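Basket swap fills the long tables at Riswood Hall

Riswood Hall has had its share of rummage sales over the years, but the basket swap that wrapped up there this weekend was something else. The doors opened to a line that ran past the bike racks, and by the time the last table was wiped down, 271 households had come through to trade, borrow ideas and finally do something with the stuff that piles up on every flat surface in the house!

The idea is wonderfully simple. You bring the small things that have no home (charging cords, bath toys, half-used craft supplies, the scarves that live on the back of a chair) and you pick out a basket to put them in. Then you sit down at a table, sort, and take it home ready to go on the shelf. No fee, no sign-up sheet, and plenty of coffee.

Most of the baskets were plain plastic ones donated by Salgado, the housewares store on the corner of Mill and Third, which sent over 200 of them. The round white ones with the slotted sides were the runaway favorite. They suit a bathroom or a kid's room equally well, and you can tell what's in them without taking them down, which anyone with a high closet shelf will appreciate.

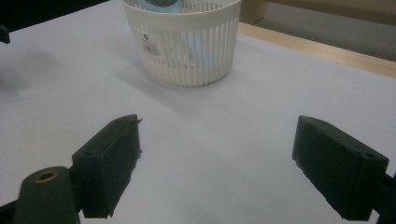
Why the slots matter

The people running the sorting tables had one piece of advice they gave over and over: if you can see it, you'll use it. Solid bins are great for holiday lights and things you need once a year. For the everyday stuff, a basket with gaps in the sides wins every time. A bit of light blue showing through the ribs is enough to tell you where to reach, and air gets in too, so it's a good pick for washcloths and swim things.

They also like a round basket for soft items. Roll cloths or bags up, stand them on end and work from the outside in. Square ones were the choice for books, boxes and anything with corners, and a few families went home with one of each.

The other big hit was the table setup itself. Each sorting spot had a smooth, pale top with nothing on it but your own basket, and people loved having all that room to spread out. Several said they planned to clear the kitchen table at home and try the same thing, one drawer at a time. Go for it! A drawer takes less time than you think, and the junk drawer is a terrific place to start.
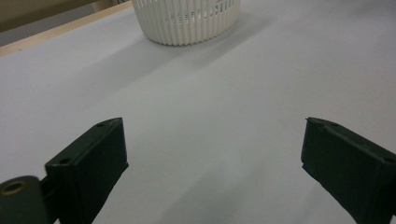 HURNHAM, 2020-11-22

The swap will be back in February, this time with a second room open for linens and towels. Pranent, the neighborhood reuse group behind the event, is already collecting clean baskets, bins and trays in any size. Lids are welcome even if they've lost their bottoms, as there is a whole crate of bottoms waiting for them.

In all, 1,703 small items changed hands at the swap table by the stage, from cookie cutters to a complete set of napkin rings shaped like ducks. Whatever was left went to the Pranent shelf in the hall lobby, where it's free to take during regular hours.

Drop-offs are at the side entrance of Riswood Hall. Please peel off old price stickers if you can, and give everything a quick rinse first. There are 65 sorting spots for the February date, first come, first served, and kids can share a spot with a grown-up.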